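Print this page
E-mail this page

Buying Hands by Post: A Trial of the Lendel Hand-Held Gripper Kit

Second-year project report, Flelberg College
Submitted 19th July

1. What we were asked to do

The department had money left over and a brochure from a firm called Lendel. The brochure offered a pair of hand-held grippers, a shoulder harness and a year of something called "workflow support", all for 900 pounds. Our project was to find out whether next year's students should be given one. We were also asked to compare it with the Honorato rig, which the department already owns and which lives in a cupboard because it takes so long to get out.

The idea behind both products is the same. A person does a household task with a gripper in each fist, the movements are recorded, and the recordings are used to train a two-armed robot. The robot stays switched off while this goes on, and has the easier job.

2. Setting up

The Lendel manual gives the setting-up time as 11 minutes. Our first attempt took most of an afternoon, a fair part of which went on the harness. The straps are good and do not dig in, but the drawing of how they go on shows a person with no visible neck, and we had to work out the rest ourselves. By the end of the week we could manage it within the promised time, provided the wearer stood still and kept their opinions to themselves.

For the task we chose moving an item of play food between a plate and a bin. It is in the Lendel task booklet under "Beginner". We taped out the table top in black so that things could go back to the same place between runs.
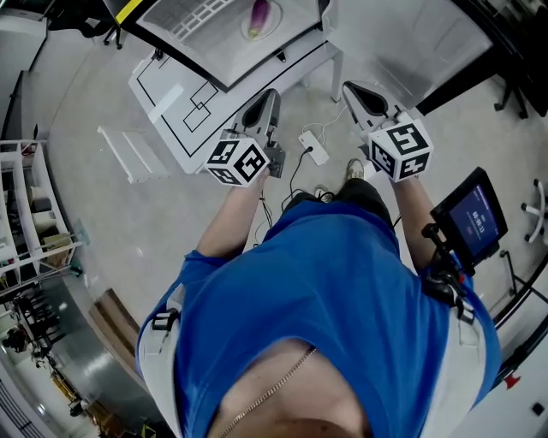

Fig. 1. Both grippers in use in front of the taped table, with the eggplant on its plate. The small display is carried on an arm fixed to the harness.

3. How it went

We recorded 376 runs in all. The grippers themselves are the best part of the kit. They close firmly, they open when told, and the patterned cubes at their bases never worked loose, which we had expected them to do by the second day. After an hour the wrists begin to complain. The manual suggests "regular pauses" and leaves the reader to decide what is regular.

The cables are another matter. Lendel calls the kit "untethered in spirit", a phrase we read out loud several times. In practice ours had leads that reached the floor, and the wearer learned to shuffle. We lost two runs to a foot on a cable and one to a sneeze. The sneeze is not the fault of the product.

The display arm holds its position well and can be bent to suit short and tall wearers. We would have liked larger figures on the screen. One of us took to leaning in to read them, and the leaning can be seen quite clearly in the recorded movements. A robot trained on those runs may one day lean in too.

4. Against the Honorato

The Honorato rig gives smoother recordings, and its software, Mivside, marks bad runs without being asked. The Lendel software marks them only if you press a key, at a moment when both your hands are inside grippers. We ended up having a second person sit at the keyboard, so the kit sold for one user needs 2.

On the other hand, the Honorato is heavy, and last December it spent three weeks away being repaired. The Lendel has so far needed only a new strap clip, and a spare was in the box.

5. What we recommend

Buy it, but ask for the money off that the brochure hints at on its back page. Extra cable ties should be ordered at the same time. The "workflow support" turned out to be an e-mail address. It did answer, once, with a copy of the manual.

Next year's group should start with the harness drawing we have redone in the appendix, in which the person has a neck.

Print this page
E-mail this page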